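Clearing the Coffee Table: What We Think We Know
Speaker notes, afternoon session
By Jasper Declercq
October

Start without the title slide. Ask who cleared their coffee table this week. Then ask who can say where the things went. Wait longer than is comfortable.

Say what this talk covers: one glass table, a few ordinary things on it, and the advice people sell us about keeping it tidy. I have doubts about most of that advice and I'll say so as I go. Run the next four without talking.
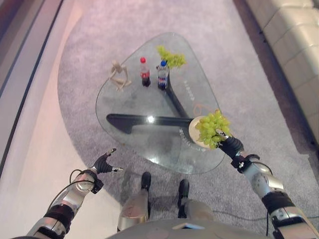
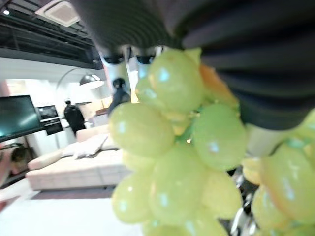
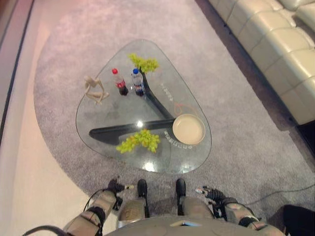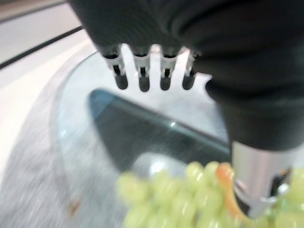

Grapes in all four.

1. The table itself

Go back to the first one. Clear glass top, rounded triangle, black base, oval gray carpet. People in the trade love this shape. The claim is that a glass table makes a room feel bigger. Maybe. I have never seen anyone measure it, and I asked Aleksi Laaksonen at Orellana, who has sold more tables than I have sat at, and he hadn't either.

What glass does do is show you everything twice. You see the thing on top and you see the base and the carpet under it. Look at the third one, where the larger bunch of grapes lies right over the black arm of the base. Your eye has to sort that out. On a solid top it wouldn't.

So when a guide says glass "reduces visual clutter," ask them: compared to what?

2. What sits on it

Two bottles with caps on, one red, one blue. A small jointed artist's mannequin. Grapes. A plate.

The standard rule is "group like with like." Fine for the bottles. They're side by side in the third one and I have no complaint. But what is the mannequin like? It's a decoration to one person and a tool to another. In the first it's crouched or sitting, in the third it's lying on its side, and I'd bet half this room thinks the second one is a mess and the other half thinks it's a choice. (Pause here. Take one or two answers, no more. Last time this ran six minutes.)

3. The Torner survey

This is the part people quote at me. Torner asked 691 households how they clear a coffee table, and the headline was that a tray cuts the job to a third of the time.

Three problems. The times were self-reported. Only 135 of those homes owned a tray at all. And the people with trays were also the people who said they enjoyed tidying. I don't think the tray did it – I think they would have been quick with a shoebox.

I wrote to Torner about this and got a friendly letter and a tray.

4. Fruit

Third one again. There's an empty cream plate near the lower right of the table, and two bunches of grapes on the bare glass. Plenty of guides would tell you the plate solves this. Put the grapes on the plate, done.

My objection is a small one but I'm attached to it. A plate with a low rim is good for eating from and poor for carrying. Grapes roll. If the job is to get fruit from the living room to the kitchen, I want a bowl with sides, and the last one has a clear glass bowl in it. I'd use a bowl every time. I would also admit that a bowl takes up more of the table, and that in my own house the grapes get eaten off the stems standing up.

Skip if short on time: the Revenow pamphlet says fruit should be "the last item to leave and the first to return." I have read that page many times and I can't find a reason given for it.

5. The fourteen-day test

Zorkero's plan: clear the table completely every evening for 14 days and the habit will stick. I tried it. Day one was pleasant. By the second week I was putting things on the floor beside the table at 9 p.m. and picking them up again in the morning, so technically I passed.

Laaksonen tried it too and says it worked for him. He lives alone. Mention this, it gets a laugh, and then say fairly that his table is still clear.

6. What I'd keep

Tall things first, while your hands are free. Bottles get knocked when you reach past them for something else. Loose fruit into something with sides. Wipe the glass after, and look at it from low down, where the smears are.

I can't prove any of that either – say so before somebody in the back row does.

Questions. If asked about coasters, I have no position. If asked about the tray, yes, I still have it. It's under the bed with the extension cords.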